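The Long Way Around to a Good Pot of Dal

By Imtiaz Miah

My mother cooked lentils the way other people check the mail, every day and without much thought, and for most of my childhood I gave them the same amount of attention in return. They were yellow, they were on the stove, and they were going to be ladled over rice whether I had opinions or not. I left home at 19 with a suitcase, a rice cooker and no idea at all how she made them.

My first try, in a rented kitchen with a stove that leaned, came out like wet sand. I had boiled the lentils hard with the salt already in, thrown some raw garlic on top, and called her long distance to complain. She asked what I had done with the onions. I said there weren't any onions. There was a silence on the line that I can still hear, and then she told me to get a pencil.

What she gave me that night wasn't a recipe so much as an order of events. Rinse until the water stops looking like milk. Simmer with turmeric and a slit green chili. Leave it alone. And then, right at the end, do the thing that makes it dal and keeps it from being soup, which is to heat some fat in a small pan, wake up the spices in it, and tip the whole noisy business over the pot.
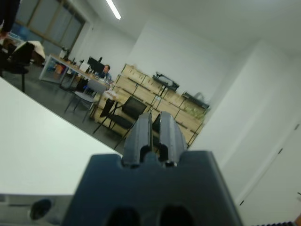

Tempering goes by a lot of names, and you can start a pleasant argument at almost any dinner by insisting on one of them. In our house it was bagar. My friend Sandamali Wijesinghe, who grew up on coconut-milk lentils and thinks mine are a little plain, calls hers the tempering and leaves it at that. We first cooked together for an office lunch, years ago, when we both worked for a firm called Brakon, and I remember it as the day I learned how much a room matters to a meal. A bright white table with an office stretching back behind it and gray floor between the furniture doesn't put anyone in mind of supper. But set a hot pan of cumin and garlic down in a place like that and people drift out of their chairs with their phones still in their hands!

Sandamali's way starts with red lentils, as mine does, but she cooks them in thin coconut milk with a piece of cinnamon and a strip of pandan leaf when she can find it, and stirs in the thick milk only when the lentils have gone soft. Her fat is coconut oil. Into it go mustard seeds, sliced shallots, curry leaves and dried red chilies broken in half, and she cooks the shallots a good deal darker than I would dare. The edges go nearly black. I used to hover over her shoulder and make worried noises, and she would tell me, very kindly, to go and set out the bowls.

She now runs the kitchen at Rosora, a narrow little restaurant with 40 seats and a line most evenings, and the lentils are the one dish she has never taken off the menu. I went to see her in May, meaning to stay an hour, and wound up peeling shallots until closing. She buys her lentils in big sacks from an importer named Ekavus and is fussy about how old they are. Old lentils, she says, will cook forever and never really give in. If you have had a bag at the back of the cupboard since you moved in (and I have, more than once), that may be your whole trouble right there. 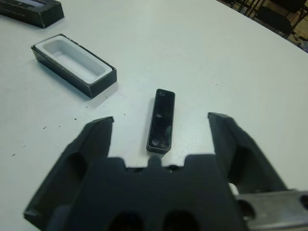 Salt is the other thing we disagree about. My mother held it back until the lentils were soft, and I still do it her way, mostly out of loyalty. Sandamali puts in half at the start and the rest at the end, and one night she made me taste both side by side with my eyes shut. I picked hers. I have gone on doing it my mother's way regardless, and I just taste more carefully before I serve.

We do agree about water, and it's where I see most people come unstuck. A pot of dal thickens as it stands, much more than you expect, so it should look a touch too thin when you take it off the heat. If it has set up like pudding by the time your guests sit down, loosen it with hot water from the kettle -- never cold -- and check the salt again. My cousin's boy Obi, who eats it straight from the pot with a spoon, prefers the pudding stage, and I suppose there's somebody for everything.

As for the garlic, slice it. Don't mince it. Minced garlic goes from pale to bitter in the time it takes to look for a spoon, while slices turn gold at the edges first and give you a fair warning. Start them in ghee that's warm and not yet smoking, with the cumin seeds, and add the chilies last. When the garlic is the color of toast, pour. The pot will hiss and spit at you, so stand back a little, and clap the lid on for a minute or two to keep all that good smell where it belongs.

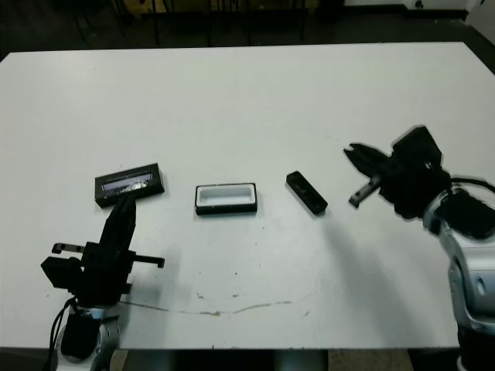
Everyday Dal, My Mother's Way

Serves four, with rice

1 cup split red lentils
4 cups water, plus more from the kettle
1/2 teaspoon ground turmeric
1 green chili, slit down one side
1 teaspoon salt, or to taste
3 tablespoons ghee
1 small onion, thinly sliced
4 cloves garlic, sliced
1 teaspoon cumin seeds
2 dried red chilies
A handful of chopped cilantro

Rinse the lentils in several changes of water until it runs mostly clear. Put them in a heavy pot with the water, turmeric and green chili, bring to a boil, and skim off the foam. Turn the heat down and simmer with the lid ajar for 20 to 25 minutes, until the lentils have fallen apart. Stir in the salt and beat the pot lightly with a whisk.

Melt the ghee in a small pan over medium heat and cook the onion for 12 minutes, until it is a deep brown. Add the garlic and cumin and cook until the garlic is golden, then add the dried chilies and give them a few seconds. Pour everything over the lentils and cover. Scatter the cilantro on top at the table, and put out a wedge of lime for anyone who wants it.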